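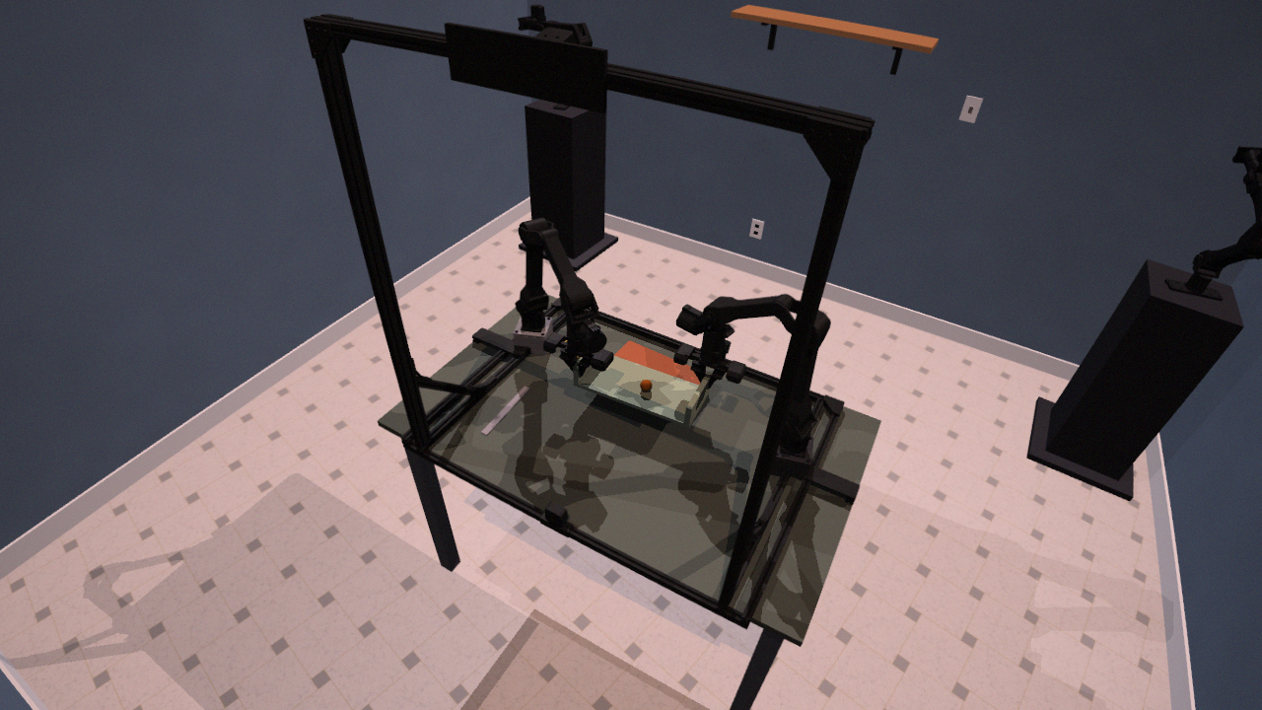 4. Rules for work inside the shared area

4.1 The shared area is the part of the table which both arms can reach. Most damage we repaired on Pluren cells started there, so please read this section before you load any program, also when the program comes from another cell. Put the tray between the two arms, with one end toward each gripper, and keep the rest of the tabletop in front of it free. Both grippers should come down at the ends of the tray, and the small parts should lie in the pale section, away from the ends. The rules are the same for the simulated cell and for the real one. A habit learned in the simulation goes with the operator to the real table.

4.2 Before the first motion

1. Open the cell file and check that the name of the tray is the same as on your work order.
2. Set the speed limit of each arm to 400 mm/s. The limit is set for each arm separately, and it is easy to forget the second one.
3. Move the left arm to its waiting position. Then move the right arm.
4. Check that no link of either arm touches the gantry frame or its uprights.
5. Run the program one time without parts. Keep your hand on the stop button during the whole run.

Note: In the simulation the stop button is the space key. It does not work when another window is active.

4.3 Taking turns

1. Only one arm may be lower than the tray edge at a time, unless the task card says "both arms."
2. The arm that goes first must ask for the zone with the command ZONE TAKE and give it back with ZONE FREE.
3. If the second arm waits longer than 29 seconds, the controller stops the program with message 3213. Do not make this time longer. Look for the missing ZONE FREE.
4. After a stop, lift both arms straight up before you turn any wrist.

CAUTION: Do not use the crossbar as a reference for height. The frame can be moved during service – the tabletop can not be moved without a new calibration. Measure always from the tabletop.

4.4 Handing over a part

For a hand-over the giving gripper holds still and the receiving gripper comes to it. The giving gripper opens only when the receiving side has reported a closed grip. Programs where both arms move in this moment are not accepted at Levwood, even if they are faster.

Note: Older programs made with Zukia use a fixed pause of 900 ms in place of the report. Replace the pause when you open such a program for any change.

4.5 Records

Write each stop in the cell log with the step number and your initials. Changes to the zone limits need a signature from Florencia Troncoso or Niilo Sjöberg. Questions about this section go to Ilari Pesonen.

Section 4 last changed: Nov 28, 2025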